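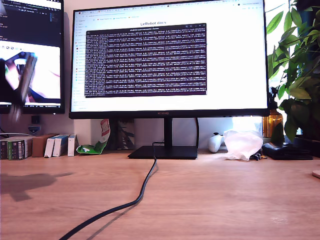

Week 3: Reading Documentation Without Losing Your Afternoon

Notes for Writing for Technical Readers, Saturday section
Instructor: Dzifa Quartey

Welcome back, everyone, and thank you for the very lively discussion last time (I had to cut it off and I'm still a bit sorry about it). Several of you asked me to write up the part about how people read instructions, so I've put it first and stretched it out a little.

Most of you came into this course thinking of documentation as something a person sits down and reads. I did too, when I started at Clakura, and I wrote my first manual as if someone would begin on page one with a cup of coffee and keep going. It ran to 105 pages and I was very proud of it. Then I sat next to Kiros Beyene on the support desk for a morning and watched him use it. He searched for one word, read four lines, went off to try something, came back, searched for a different word, and closed it. That was my manual's whole day!

So, some terms before we go on.

Reference: the complete, dry, look-it-up material. Every option, every setting, in an order that stays the same from page to page.

Tutorial: a guided path for a beginner, with one route through it and no side trips. If you feel the urge to write "alternatively," save it for another page.

How-to: for the reader who knows the basics and has a particular job to do this afternoon.

Explanation: the why. People skip it on Tuesday and come back to it gratefully a month later, so please do write it, and please keep it out of the steps.

The split screen reader

A great many of your readers have your page open behind something else. They have a terminal or a form or a half-finished spreadsheet on top, and they are looking at whatever bit of your page sticks out around the sides. A list of links down the left edge may be the only part of your writing they can see at that moment, so the wording of those links deserves real care. "Getting started" is fine. "Overview 2" is a small cruelty.

Tsion Nigatu asked whether this means every heading should be a full sentence. I'd say no, but it should make sense to a person who has read nothing above it. Try reading only your headings aloud to a friend. If your friend can tell you what the page is for, you're in good shape.

Error messages count as documentation

We ran short on this last week. When something goes wrong, the message is the first thing read and often the only thing. The log from the Sengar exercise has 1,228 lines in it, and the useful one is near the middle, worded exactly like its neighbors. Please bring a rewritten version of that line, and be ready to say what the reader should do next after seeing it.

For next time

Read chapter 9 of the course packet, including the footnotes, which are better than the chapter.

Pick one page from the Daline help pages and label each paragraph with one of the four terms above. Some paragraphs will be two things at once. Mark those with a star and we'll pull them apart together.

Sohail Virk and Ilham Fahmy are presenting first, so be kind and come on time.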